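**Staff and Residents' Board > Laundry and Linen > Folding elastic-waist denim: revised practice for Ullside**

**H_Tkachenko (Laundry Services, Ullside)**
Posted Aug 20, 2020

Colleagues,

Following the review of the personal clothing service in March, I have been asked to issue a single folding practice for elastic-waist jeans. At present the three shifts fold them in different ways, and the finished stacks do not fit the resident shelves consistently. Residents' families have also written to us about hard creases across the back pockets.

The proposed practice is as follows.

1. Close any fastening and empty all pockets before folding. Pockets should have been emptied before washing, but please check again.
2. Lay the jeans face down on the folding table, with the waistband to the left.
3. Smooth the legs from the seat toward the hems with the flat of the hand. Do not pull on the waistband to remove wrinkles near the yoke seam. The gathering will return as soon as it is released.
4. Bring one leg over the other so that the back pocket on top lies flat and faces up.
5. Fold the hems to the bottom of the pocket, and then fold once more if the shelf requires it.
6. Place the garment on the shelf with the waistband facing out, so that the name label can be reached without unfolding.

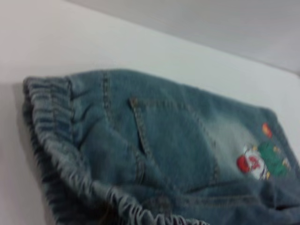

*Elastic-waist jeans, back pocket up, with folds and puckers.*

The area that causes the most difficulty is the strip between the waistband and the top of the pocket. The elastic draws the fabric in, and small puckers spread out from the seam. Staff have been pressing this strip by hand or with the iron. Under the revised practice it is to be left alone. Only the pocket and the legs need to be flat.

Please reply in this thread with comments. I would particularly welcome remarks from the evening shift, which handles the largest share of personal clothing.

Halyna Tkachenko
Laundry Services

---

**evening_linen**

Thank you for circulating this. The evening shift has discussed steps 1 through 4 and has no objection.

We do object to step 6. When the waistband faces out, the stack leans toward the front of the shelf. The gathered end is much thicker than the folded legs, and after the fourth or fifth garment the pile begins to slide. We have always alternated the direction, one waistband to the front and the next to the back, and the stacks stay level.

We understand the point about the label. Our view is that a level stack matters more to the person who has to carry it down the corridor.

---

**marwood_stores**

I support the original step 6 and would ask that it be retained.

Stores receives the stacks after they leave the laundry. If waistbands alternate, half the labels are at the back, and each garment has to be lifted to confirm the name. On a full delivery of 80 garments this is a considerable amount of handling, and the folds do not survive it.

If stacks are leaning, I would suggest that they are too high. The shelves in Stores were designed for short stacks.

---

**evening_linen**

With respect, the shelves in Stores and the shelves in resident rooms are not the same. Stores has deep shelving from the Savchuk range. The resident rooms have the narrower units, and it is in those rooms that the stacks fall.

We would also note that short stacks require more shelf space, and the rooms do not have it.

---

**b_wing_resident**

I hope residents may comment here. The notice in the day room said that we could.

I own several pairs of these jeans. They are light blue, gathered at the waist, and quite comfortable. My own preference is that they should not be folded at all. They should be rolled from the hem upward, with the waistband on the outside. I did this for many years at home and never had a crease across the seat. The elastic holds the roll closed, more or less.

I also wish to say that the pocket crease is a real nuisance. It does not come out with wearing. It is still there in the evening.

---

**H_Tkachenko (Laundry Services, Ullside)**

Residents are welcome to comment, and I thank you for doing so.

Rolling was considered during the review. It was not adopted for general use because rolled garments do not stack safely on open shelves. However, a resident may request that personal clothing be rolled and placed in a drawer. The request should be entered on the personal laundry card under "Special handling." I will ask the B Wing office to provide you with a card.

On the matter of step 6, I have noted both positions. I would be grateful if posters could say which type of shelf they are describing, as this appears to be the source of much of the difference.

---

**pressroom_2**

A comment on ironing, which the proposal mentions only briefly.

The current work instruction, section 303, directs staff to press "the full garment, waist to hem." If the strip below the waistband is now to be left alone, section 303 must be amended, or new staff will continue to follow it. I have trained two people this summer and both of them pressed straight over the elastic, as the document told them to.

Repeated pressing does the waistband no good. In my experience the ripples flatten on one side, the band begins to twist, and the garment no longer sits straight on the table or on the wearer.

I would suggest the following wording: "Press legs and back pockets only. Stop at the yoke seam. Do not place the iron on gathered elastic."

---

**marwood_stores**

Agreed on the wording. I would add that the pockets should be pressed from the closed lower point up toward the opening. When it is done in the other direction, the pocket edge lifts and is pressed into a fold, and that fold is the crease the families have complained about.

---

**pressroom_2**

I do not agree that direction is the cause. The crease appears on garments that are never ironed. I have seen it on items that went from the dryer to the table and were folded at once.

The cause, in my opinion, is that the garment is folded across the pocket. Step 5 in the proposal would correct this, as it ends the first fold at the bottom of the pocket. The optional second fold would bring it back. If the legs are folded a second time, the line will fall across the seat on the smaller sizes.

I would therefore remove the words "and then fold once more if the shelf requires it."

---

**evening_linen**

If the second fold is removed, the garment will not fit the narrow units at all. It will hang over the front by the width of a hand. We cannot support that change.

An alternative would be to fold the legs in thirds, starting from the hem, so that all of the folds fall on the legs and none on the seat. It takes slightly longer. The finished item is thicker but shorter, and the pocket stays flat on top.

---

**pressroom_2**

I had not considered thirds. I have no objection in principle and will try it tomorrow on the next load of personal clothing.

---

**nutis_liaison**

I am writing on behalf of the sister house at Nutis, where we share the linen contract.

We adopted folding in thirds for elastic-waist trousers last year. It has been satisfactory for cotton and for light denim. For heavy denim it is not satisfactory. The folded item springs open, and staff end up placing something on top to hold it down.

We also label on the outside of the waistband loop and not on the inner lip. This settles the question of which way the garment faces, because the label can be read from either side of a stack. The labels come from Estska and are heat-applied. There is a charge of $2 per garment if the change is made outside the normal relabeling period.

---

**marwood_stores**

I would be cautious about this. Ullside holds 900 labeled items of personal clothing. Relabeling outside the normal period would be a significant cost for what is, in the end, a question of how to face a stack.

There is also the matter of dignity. Several residents have asked that their names not be visible when the garment is worn. An outside label on an elastic waist would show whenever a shirt was tucked in.

---

**b_wing_resident**

I would be one of those residents. Please leave my name on the inside.

I have received my card. Thank you.

---

**nutis_liaison**

The point about visible names is a fair one. Our residents were consulted and most accepted the change, but some did not, and their items are still labeled inside. I mention the practice for information only.

---

**H_Tkachenko (Laundry Services, Ullside)**

I thank all posters for their comments. The proposal is amended as follows.

- **Step 3** is unchanged. Wrinkles between the waistband and the yoke seam are acceptable and are not to be treated as a fault at inspection.
- **Step 5** now reads: "Fold the legs in thirds from the hem, keeping all folds below the back pocket. For heavy denim, fold once to the bottom of the pocket and place on a deep shelf."
- **Step 6** now reads: "On deep shelves, place all waistbands facing out. On narrow units in resident rooms, alternate the direction."
- **Section 303** will be amended using the wording supplied by the pressroom. The direction of pressing on the pocket will not be specified for now.
- **Labels** remain on the inside of the waistband.

I recognize that step 6 does not give either side all that it asked for. Stores will still find alternated stacks when garments are returned from resident rooms, and I ask that these be turned at the sorting table before shelving.

---

**marwood_stores**

Noted. Stores will comply, but I ask that the objection be recorded. The turning of stacks is additional work, and no time has been allotted for it.

---

**evening_linen**

The evening shift accepts the amended step 6. Could the new section 303 be posted beside the press as well as in the binder? The binder is kept in the office, and the office is locked after supper.

---

**H_Tkachenko (Laundry Services, Ullside)**

The objection from Stores is recorded. A printed copy of section 303 will be placed beside each press.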